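Hi all,

Quick catch-up from the Noltembridge kitchen for March. It's been a busy stretch, so forgive the length!

You'll remember the grant was for taking the oven work off our cooks: opening doors, pulling racks, loading and unloading, all the bending and the burned forearms. Pladari is doing the robot side and we're doing the complaining. They build every task in simulation first, and I sit in on the runs and tell them where a real cook would be standing (usually right where they want to put the arm).

We're up to 23 tasks on the list, from wall ovens to the dish return. The oven ones ate most of our time. We did 2000 simulated runs on the rack pull alone, and I asked for another 175 with the door at different angles, as our older doors sag a bit. Kairys, the scheduling software, is hooked up too, so the prep sheet and the arm's task list finally match.

Now the people part, which I know you care about most. Anayeli Nava has moved from the early oven shift to running the arm's task list, with a raise, and she's already rewritten half of it in plain words. Two of the cooks are still wary. They like the idea of fewer burns but they don't want to end up babysitting a machine, and I think that's fair – we've promised no one loses hours this year, and I'd like that in writing from your side as well. 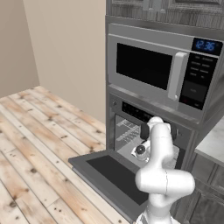
The other worry is reach. Our cooks want to be able to step in and take over without waiting on a menu screen, so Pladari is adding a plain stop button at each station. I pushed hard for that one!

Money is fine. We've spent less than planned on training and more on the Omico floor mats, and I'd like to move the difference across if you're okay with it. Next up is the first week with an arm in the real kitchen, mornings only, starting at 6:30. Come by if you can, there'll be coffee.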